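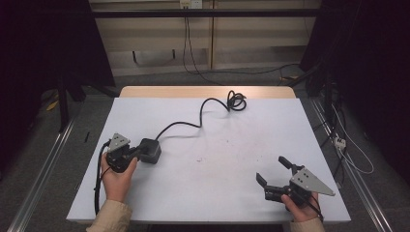
*Reading time: 5 minutes*

# Why Does a Cord Always End Up in a Tangle?

You put a cord in a drawer. You close the drawer. The drawer has no hands, no fingers and, as far as anyone knows, no sense of humor. A week later you open it and the cord has tied itself to a second cord, a rubber band and the good scissors.

Who did that?

You did, a little bit. So did the drawer. Mostly, though, it was the shape of the cord.

## Long, thin and bendy

Try to tie a knot in a brick. Give up whenever you like.

Now try a carrot. Still no. A carrot is long enough to look promising, but it won't bend, and if you insist you'll have two carrots.

To make a knot, a thing has to be long, thin and bendy. Shoelaces qualify. So do necklaces, garden hoses, hair and spaghetti. Cords are some of the worst, and the longer they are, the more chances they have to cross over themselves. Look at a long black cable on a plain white table and you can follow all of its wandering: a bend one way, a bend back the other way, and then the heap at the end where it seems to have lost interest in being straight.

## The end does the dirty work

A knot needs a loose end. If you glued the two ends of an untangled cord together, you could shake it all day and get a terrible mess, but you could never get a true knot. There would be no end left to poke through a loop.

Most cords have two ends. When a cord lies in a coil, the end sits right next to a lot of loops. Give the pile a bump and the end hops over one of them. Bump it again and it slides under the next. Over, under, over – which is how you braid hair, only hair usually gets somebody paying attention.

Getting out again is harder. There are a few ways for a cord to be straight and an enormous number of ways for it to be messy, so a random bump is much more likely to find a messy one. Your bedroom works on the same rule. Please don't tell your parents I said that.

## Cords have a memory

Sort of. The plastic coat on many cords gets used to a shape. If a cord has been wound up tightly for months, the coat stays curved, and when you lay it out it swings into bends like a lazy letter S. Warm plastic is softer, so a cord that spent the summer in a hot car can be especially stubborn about whatever shape it was in.

There's also twist. Every time you wrap a cord around your hand, you put a small turn into it. You can't see one turn. Put in a lot of them and the cord starts curling around itself to get rid of the extra, like the old telephone cords your grandparents may still complain about.
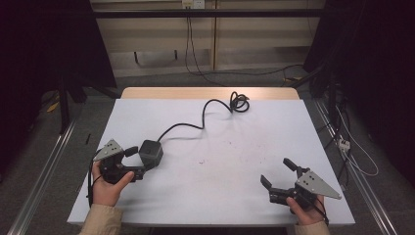 *Follow the cable: out of the small black box, across the white table and into the loose coil.*

## Ramesh Uniyal's shoebox

Ramesh Uniyal teaches in Bramthorpe, and one February his class decided to catch a knot in the act. They put a long string in a shoebox, closed the lid, tumbled the box and looked inside. Then they did it again, until they had done it 200 times.

They got a knot in 176 of them. One student, Shalini Bhatia, asked whether they could stop now. They could.

You can try a smaller version. You'll need:

- a shoebox with a lid
- a short piece of string, as long as your hand
- a long piece of string, taller than you are
- paper and a pencil

1. Drop the short string in the box and close the lid.
2. Turn the box over and over ten times.
3. Open it. Lift the string by one end, gently, and see if there's a knot.
4. Write down what you found.
5. Do the whole thing again with the long string.

Use string for this. Cords that plug into a wall outlet have better things to do than ride in a shoebox, and being yanked around can damage the wires inside.

## How to win

Unplug a cord before you put it away, and ask a grown-up if you aren't sure you should. Pull on the plug, never on the cord. Then make big, loose loops and lay each one next to the last. Fasten the bundle with a soft tie so the ends can't go exploring.

If you already have a tangle, don't pull. Pulling feels like progress, but it makes the small loops tighter. Set the whole lump on a table, shake it out until it's fluffy, find one end, and walk that end backward through the mess.

It can take a while. The cord isn't in a hurry.

**Words to know**

**Coil:** loops of cord lying together, neatly or otherwise.

**Outlet:** the place in the wall where a plug goes.

**Random:** happening without a plan. See also: drawer.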